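The Bernari tabletop kit came on trial in December and we kept it. The price is $2,974 with the gripper, and the arm is rented apart from that. I've now logged 262 runs with it.
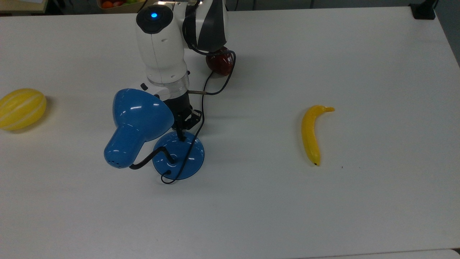
Giltcombe Robotics Club — Bench Group

Setup was fine. The manual skips the gripper settings, so set the closing force low before you try anything with a thin stem. The blue desk lamp is my usual test object, with a toy apple and banana left on the table as things to avoid. The cord is the hard part — the software doesn't plan for it at all. 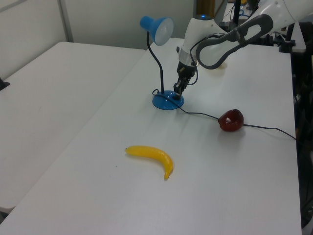

Tülin Uçar wrote to say the cord problem goes away if you slow the wrist to 20 percent. I tried that on Monday. Better, but a run takes too long. I'm leaving the speed alone until the next update.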